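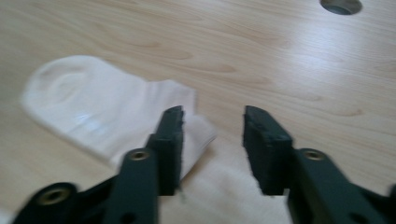 Stillberg Ankle Sock, White

Category: Clothing > Socks & Hosiery > Everyday

We took this one on with our arms folded. Every sock maker who writes to us promises the last pair you'll ever buy, and we have a drawer full of the results. Stillberg at least kept its claims short: a plain white ankle sock, flat toe seam, no left and right, no silver thread, no talk of "energy return".

The leaflet says it "stays fresh for up to 10 days". We'd ignore that. Wash your socks.

What we can say is that the heel is a proper heel. Plenty of ankle socks are a tube with ideas, and they slide under your foot before you've reached the bus stop. Reto Eder wore his through August in stiff work shoes and they stayed put -- he does have narrow feet, so make of that what you will. Mireille Boyer found the cuff a bit tight for the first few wears and still prefers her old Brola pairs, which we no longer stock and which cost less.

Fabric: mostly cotton, with some nylon and a little elastane. Stillberg calls it a "comfort blend". It's the same mix as nearly everyone else's.

Washing: 40 degrees, inside out. The label allows the tumble dryer on low. Ours came out shorter, so we'd hang them up.

Sizes: small, medium, large. Medium runs small. If you're between two, go up.

Sold in packs of 6 pairs. White only for now; a grey has been promised since spring and we'll believe it when the box arrives.

Returns: unworn, band still on, within 90 days. Thin heels and holes go to Stillberg direct, under their own guarantee -- read the wording first, as "normal wear" is left out and they decide what that means.

Page last checked 04/12/2025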